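Simis Pantry Containers, data card

Version 2, revised October 15, 2026

Summary

Simis Pantry Containers is a catalog of household storage containers and their printed labels. It covers cans, tubs, tubes, jars and canisters of the sort kept in a kitchen cupboard or utility shelf. The catalog was compiled to support work on sorting, shelf layout and label transcription. Each entry records the shape of the container, its main color, the state of its surface and whatever printing can be read on it.

Contents

The release holds 1175 entries for 140 containers. A container may have several entries, each tied to one picture. Entries are stored in one table, one row per picture, with the columns listed below.

container_id: internal number, stable between versions
shape: cylinder, box, pouch, jar, other
main_color: plain color word, no brand color names
rim: metal, plastic, none, not visible
print_color: color of the printed text, or blank
print_text: transcription, see rules
legibility: full, partial, none
surface_note: free text, short

Source

Containers came from two shared kitchens, Carko and Berisha. Carko supplied mostly dry goods and cleaning supplies. Berisha supplied spices, drink powders and a shelf of mixed refills. Contents were not weighed or recorded.

Transcription rules

Text is entered as read, in capitals where capitals are seen. Characters that cannot be read are replaced with a question mark. No code is completed from a second picture of the same container, and no code is looked up. Where a whole row of print is smeared, the row is entered as a single question mark. Curved surfaces give the most trouble, as the ends of each row turn away and the last characters narrow. On an orange cylinder with white print, the longest string was entered as SC1011151410 with legibility set to partial, and the short groups QY and 75 were kept as separate items. The lower rows were entered as question marks. Its rim is recorded as metal.

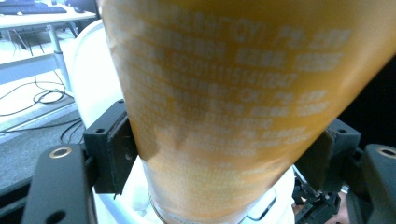 One reader of the first version, Semen, objected that a partial string should never go into the same column as a confirmed one, and asked for a second column or a confidence score. Filtering on print_text alone, the message said, would pull in guesses and treat them as product codes.

The column was left as it is. Legibility has to be read together with print_text, and the loading notes now say so. A score was tried in September on a small set and dropped, as two annotators working on the same row seldom gave the same value.

Color

Main color is the color of the largest visible area under the light at hand. Highlights and shadowed bands are ignored. Orange and yellow are the pair most often confused. Use orange if in doubt.

Known problems

Blurred print is overrepresented among cylinders.
In 11 entries the rim value is blank instead of "not visible".
Crumpled and dented surfaces share one note and cannot be separated.
Lids stored apart from their containers have no entry.

Loading

Read the table as UTF-8 with tab separators. Keep print_text as a string. Some spreadsheet programs convert long digit runs to scientific notation and lose the final characters.

Changes from version 1

Added the rim column.
Split "tub" into cylinder and other.
Removed duplicate rows from the Berisha spice shelf.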